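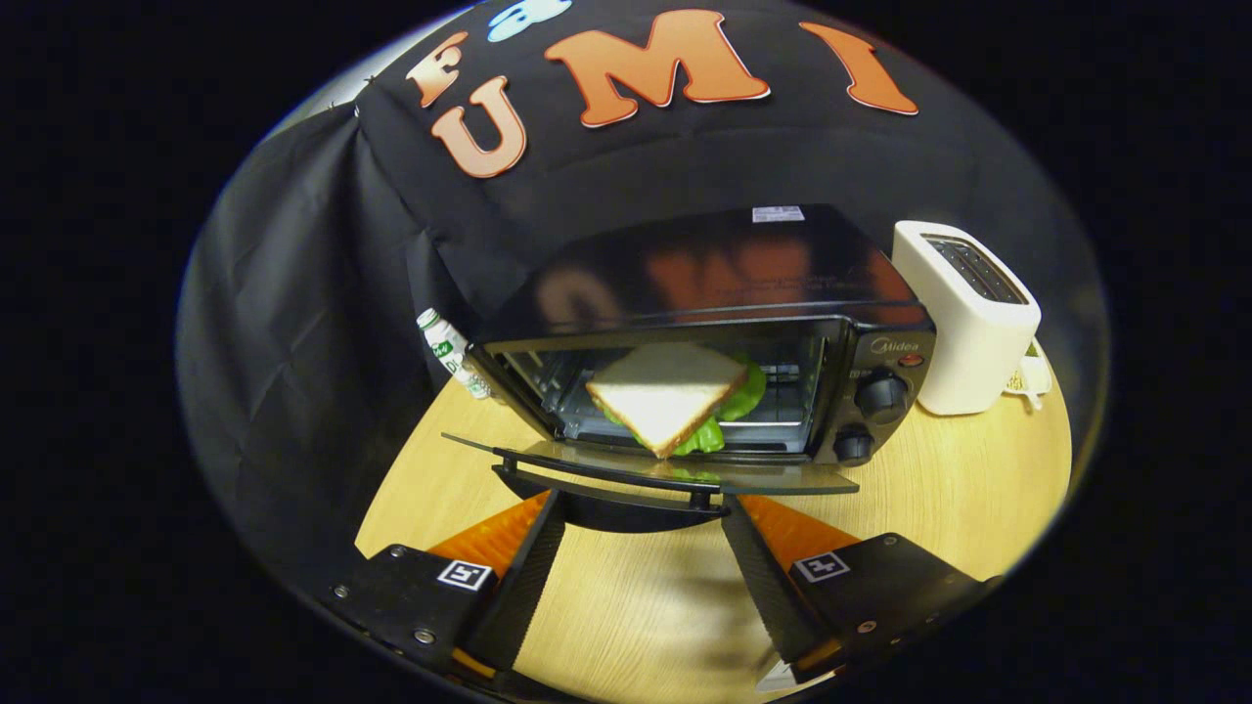
### 4.2 The sandwich problem

Participants in Flerkstead and Walstead kept diaries of everything they heated on a countertop. After we removed duplicates and one long complaint about a landlord, 1212 of the 1708 entries were usable. We had expected bread to go in the toaster and everything else to go in the oven. Bread was less cooperative.

Plain slices behaved well. They went into the pop-up toaster in both towns, even in homes where the toaster oven stood closer to the plug, the plates and the person. The trouble began once a slice had something under it. A filled sandwich does not fit a slot in any way its owner will be happy with, so it moves next door. Figure 4 shows the usual arrangement, with a white two-slot toaster close beside the control panel of a black toaster oven and the sandwich partly inside the oven, on the rack, with the door folded down. One corner of the bread points out toward the open door. Diarists called this position "in," and we coded it as such after a longer discussion than it deserved.

Lettuce gave us more work. Our coding sheet, adapted from the Kudanex kitchen inventory, assumes that leaves are added after heating. The sandwich in Figure 4 has its lettuce already in place, green and wavy along two sides, and plenty of diary entries describe the same order of assembly. Asked why, participants said that the sandwich was finished and they were not going to take it apart. We added a code for this ("complete before heat") and retired the one it replaced, which had been used for soup by mistake.

The open door also matters for counter space. Folded down, it takes up the area in front of the oven where a plate would otherwise go. In the Nicholas Street kitchens, the narrowest in the sample, plates ended up on top of the toaster, an appliance with two holes in its lid. Section 5 returns to crumbs.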